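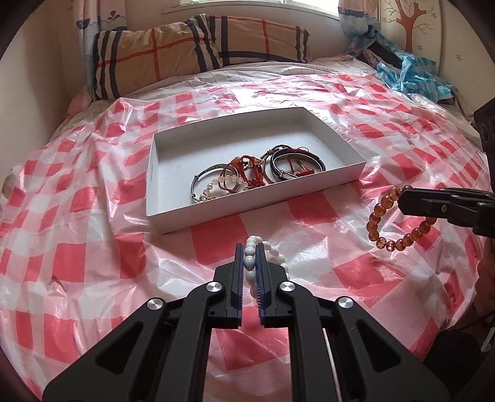 Clarkdale Jewellery Sorting Set

README

Contents
What is in the set
How the pieces are kept
Folder layout
Labels
Known problems
Use and contact

What is in the set

Clarkdale is a collection of clips and stills of everyday jewellery being sorted on household surfaces. The pieces are mostly bracelets and bangles: braided cord, strung beads, plain metal, and a few with charms or small ornaments. Nothing in the set is fine jewellery and nothing was bought for it. Most of it came out of drawers.

There are 535 clips and 2,000 stills. Clips run up to 800 frames. The stills are taken from the clips and are supplied separately for people who only want single images.

How the pieces are kept

Pieces start together in a shallow tray or box lid. White cardboard lids were preferred, as darker ones made the brown and black cords hard to pick out. The lid sits on a bed or a table, usually over a plastic cover. Covers are plain or patterned, and the red, pink and white gingham one turns up often.

Pieces are not laid out beforehand. They are tipped in and left as they fall, so rings overlap and cords sit through one another. Each clip ends when the lid is empty or when the sorter stops.

Folder layout

clips/ one file per clip, grouped by home
stills/ same grouping, numbered in order
labels/ one CSV per home
covers.csv which cover was used for which clip

The homes are named Privholm, Grevent and Lenihan. These are working names and don't refer to real addresses. Grevent has the fewest clips and no table surfaces.

Labels

Each piece has a type, a main colour and a material group. Types are bangle, bracelet, charm, loose ornament and other. Material groups are cord, bead, metal and mixed. A beaded bracelet with a metal charm is labelled mixed, and the charm doesn't get its own row unless it has come off.

Colour is the labeller's call. Gold and silver describe colour only. Where a cord could be brown or olive, the first colour listed is the one covering more of the piece.

500 of the stills also have outlines drawn by hand. The rest have labels only.

Known problems

Glossy covers throw bright reflections, worst near windows in the afternoon.
Thin dark cords crossing black beads are sometimes outlined as one piece.
Some braided pieces were labelled bead in Lenihan and cord elsewhere. This will be fixed in the April update.
Printing on the cardboard is not transcribed.

Use and contact

Free for research and teaching. Please credit the set by name and don't repost the clips on their own. Corrections to labels go to Darragh Gilmartin, with the still number and the row in the CSV.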